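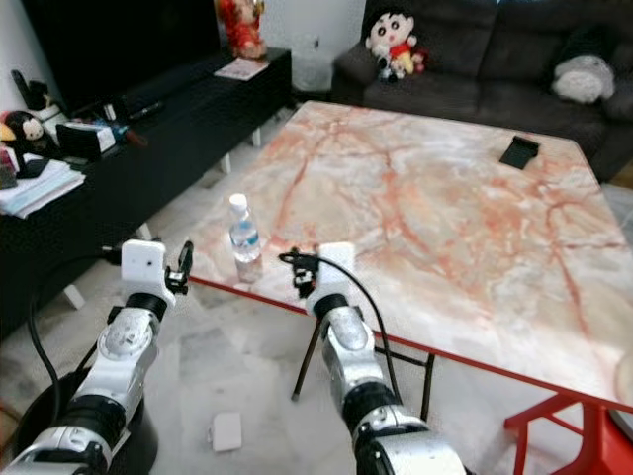
Two-Arm Table Cell: Setup and Maintenance FAQ
Durbridge site, maintained by Thulani Pretorius

Where do the arm bases go?
On the floor, on the long side of the table. Mark the base positions with tape once the reach check passes. If a base has been moved at all, even to clean under it, repeat the reach check before loading a saved program.

How do I run the reach check?
Set speed to the lowest setting. Jog each gripper in turn to the near corner, the far corner and the middle of its own half of the table. If an arm goes nearly straight before it gets there, the base is too far out.

Does the table have to be level?
Level enough that it does not rock. Fix rocking at the feet. Do not correct for it in the program.

How should the gripper cables be routed?
Leave a free loop between the gripper and the first clip. With the wrist turned to each end of its travel, the loop should never pull tight and never pass between two links. Cable that reaches the floor goes behind the base, away from the walkway.

The gripper stops responding partway through a move. What is wrong?
Usually the connector at the wrist. Power down, unplug it, look for bent pins, reseat it and tighten the collar by hand. If the fault comes back only in certain wrist positions, the cable is broken inside. Replace it. Taped cables have been tried here and last 2 shifts at best.

What power-up order should I use?
Controller, left arm, right arm, grippers. Wait for each status light to go steady before the next step. Error 13 on the Mota controller means an arm was switched on before the controller finished starting. Shut everything off and begin again.

How often do the gripper jaws need zeroing?
After any jaw change, after any hard contact, and otherwise every 100 hours of run time. Close the jaws with nothing between them, wait for the motor to settle, then save the position. Do both grippers in the same session.

Can I use the arms on a glossy tabletop?
Yes. Light objects slide more easily on it, so lower the closing speed and bring both jaws in evenly. If the object still shifts, check the zero before changing anything else.

What do I clean the arms with?
A dry cloth on the links and a slightly damp one on the outer covers. No solvent on the joint rings - it dries out the seals. Wipe the jaw pads separately and let them dry before use.

An arm sags when the power goes off. Is that normal?
A small drop as the brake sets is normal. A slow, steady sag is a worn brake. Support the arm, tag it out and send the joint to Stostton. Brakes are not repaired on site.

Which spares are kept here?
Jaw pads, wrist cables and cable clips, in the Jetitz bin. The July stock list is out of date; go by the labels on the bin.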